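Zotham bench arm: cell setup gallery

Mélanie Sutherland and Brayden Bergeron spent part of July building the simulated version of our bench cell, so gripper changes can be checked before anyone touches the real one. These are renders from the current build, posted 11 August 2019.

The pedestal position came first. It stays toward the left end of the table, and every taught point is measured from it.

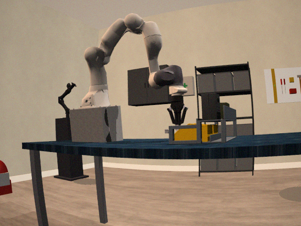
Gripper over the gray frame, fingers slightly apart.

Approach height was the next thing to settle. We dropped the approach speed to 17 percent for the last 59 mm and left the rest of the path alone.

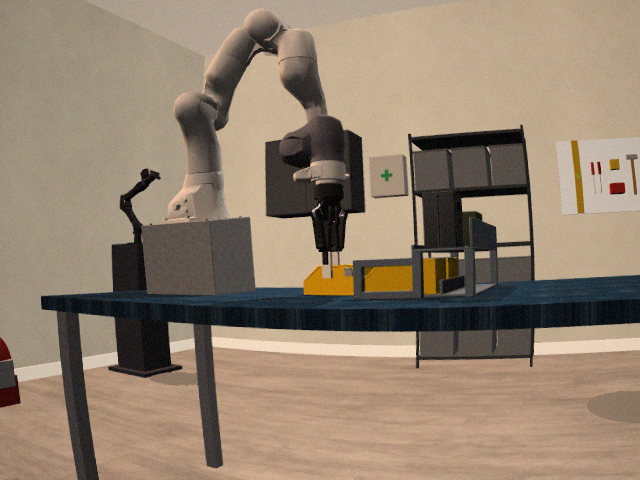

Fingers pointing straight down, tips just above the yellow tray.

The bins took longest. Reaching them folds the elbow a good deal, and the wrist has to clear the rims on the way in and out.

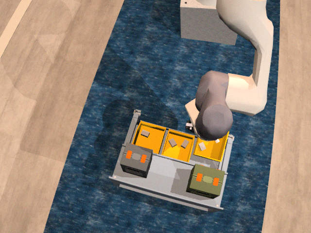
Zachary Boychuk reruns the full set of points after any change to the tool offset. The joint log is cleared every 2,000 cycles, and the settings file is saved under Trimico on the shared drive.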